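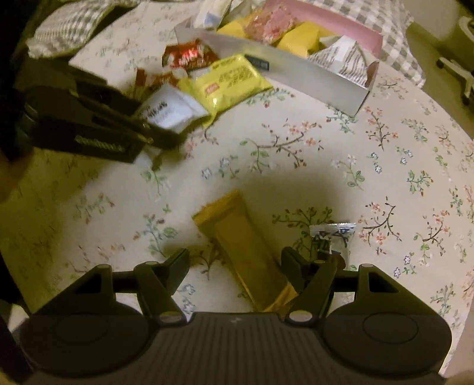 *The gold packet, lying between the open grips.*

My job at Vutton was packing snacks with a pair of claws. You hold one in each hand, you pick stuff up, and the numbers go off to the machine at Puswood that's meant to learn from you. Ten hours of biscuits! I'd done worse.

The fault started small. I'd let go of the trigger and the right claw would hang on for a second, like a toddler with a biro. I wrote it in the log and kept going, which I've been told off for since.
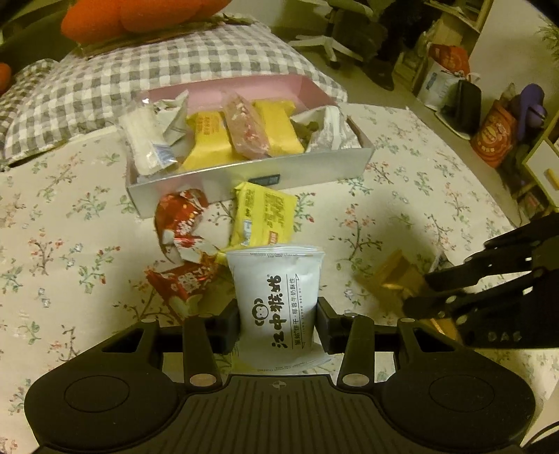
*White biscuit packet in the grips, yellow one lying behind it.*

Then came the white packet. I let go. The claw didn't. It squeezed harder — slowly, with a sort of whine — and my thumb was right there in the linkage where I'd been trying to free it. I yelled something my mum wouldn't like and yanked the battery out with my other hand.

Two stitches and a purple nail. Vestholm sent a very polite email asking whether I'd noticed "any earlier behaviour" and I had to say yes, it was in the log, page 2.

What bothers me is Puswood. Everything I did that shift had already gone over — nearly 2000 grabs, slow releases and all. Last week they rang to say their machine was doing beautifully, only it didn't like giving things back.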